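Gallery: printed work surfaces

Last updated 05/03/2026

Mondov fits and covers work surfaces for benches, craft rooms and small workshops. This page collects finished surfaces in patterned coverings, with notes on colour, cleaning and what sits well beside each one. We add to it when a job is done, so the order is more or less the order we did them in.

The plain colours have their own page. Most people who write to us about a plain white or grey top already know what they want. Patterns take longer to choose, and a small swatch doesn't tell you much about a large print. If you are deciding between two, ask for the bigger sample, which is 90 cm long and comes rolled in a tube.

The botanical coverings are the ones we are asked for most. They come on a white ground or a cream one. The white is brighter and shows crumbs and thread ends sooner. The cream is kinder to a room with yellow light, but it can look dull next to white walls.

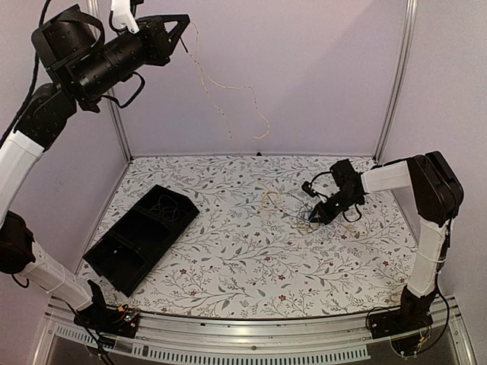 Botanical print on white, with lavender-grey panels at the back and sides.

The leaves in this print are a grey-green and the branches a thin grey-brown, so the pale panels suit it well. The small reddish-brown flowers are the warmest colour in the pattern. If you want to pick up one colour for a stool or a drawer front, we would take the grey-green and leave the red-brown alone.

Panels on three sides are worth thinking about for any job with small or fine pieces. A single pale colour behind the work makes a thin thing easier to see than a busy wall does. Aluminum posts at the back corners go with most of the pale panel colours and don't need painting.

Notes on the coverings

Jurano is our name for the botanical range. It is sold by the metre, and the usual width is 68 cm. Deeper tops need a join, which we place towards the back.

Akby is the striped range. The stripes run along the length unless you ask otherwise. Two of the darker stripes were dropped in November and won't be coming back.

Cleaning is the same for both. Use a damp cloth with a little dish soap, then a dry one. Don't use scouring pads or anything with bleach in it - the print dulls and can't be brought back. Put a mat down before cutting.

Samples

We send up to three samples at a time. Please give the name of the range, the ground colour and the depth of your top when you write. Return postage is included for the large rolls. Small swatches are yours to keep.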